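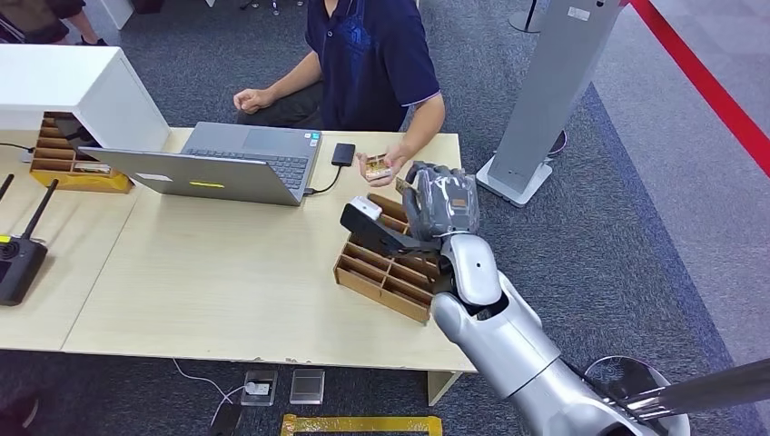 A card on its way across the table at Pemurix, with the laptop open between the two parties.

14 shares | 9 comments

Harsh Rastogi would like it known that his job is mostly waiting. He writes the handover code at Pemurix, the piece of software that decides when a robot's fingers should close on something a person is holding, and when they should open again. People assume the difficulty is in the closing.

"Closing is a motor command," he says. "I could teach you closing before lunch. The trouble is knowing whether the other guy has let go."

For a while the other guy was whoever walked past the table. Then the team noticed that their release detector worked beautifully with engineers and badly with visitors. Engineers, it seems, hand a card to a robot the way they would hand a passport to a border officer: slowly, flat, no sudden moves. Visitors wave it around, change their minds and start talking.

"We had trained it on people who were scared of breaking it," says Kurniawati Pelupessy, who runs the perception side. "Very polite data."

Her part of the stack tracks the item and the human fingers on it, and passes along a guess about who is in charge of the thing. Small flat objects are her least favorite. Seen edge on, a card is a line. Seen from the robot's head, with the robot's own fingers in front of it, it can be nothing at all for several frames in a row. An early version responded to this by concluding that the card had ceased to exist and politely withdrawing the hand.

The fix was a planner called Voken, which keeps believing in the card for 600 milliseconds after it was last seen. I ask where 600 came from.

"A meeting," says Rastogi.

Pelupessy says there was also a spreadsheet. They tried 700, and the hand looked stubborn. They tried less, and it looked nervous. Neither word appears in the spec, though both come up a lot in conversation. 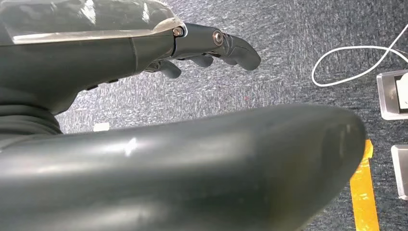

3 min read

The wrist view is where the two of them disagree, in the comfortable manner of people who have been having the same argument since April. Pelupessy wants it in the loop the whole time. Rastogi points out that a good portion of what it sees is the hand itself, very large and very close, plus whatever the carpet is up to.

"So we mask the hand," she says.

"So we mask the hand," he agrees, "and then somebody puts plastic film on it, and now the hand has highlights that move."

Shiny film, Pelupessy concedes, is not her friend. A bright reflection has a crisp edge, and a crisp edge is much of what her detector looks for in a card. In one replay I was shown, the software drew a confident green box around a patch of glare and labeled it as ready for grasping. She has since added a check that asks whether the supposed object moves with the hand when the hand moves. Glare mostly fails it. A card already in the grip passes, so the check has to be switched off at the moment of contact, and deciding on the moment of contact brings us back to Rastogi and his waiting.

His current version has nine states, down from a number he declines to share. Each has a timeout, and each timeout leads somewhere dull and safe, usually to holding still. He is proud of the holding still. The replay tool, which he built over one long Friday, lets him scrub through a handover and see which state the planner thought it was in, next to which state a sensible person would have picked. Of the last 63 disagreements he went through, most were the planner waiting when it could have gone ahead.

"I'll take that," he says. "If it waits, you get bored. If it grabs, you write to my boss."

Next on the list is the other direction, robot to human, where the hand must work out that a person has really taken the card and isn't just touching it while looking at a phone. Pelupessy already has a folder of these. She says the phone cases are the hardest, and that Rastogi is in most of them.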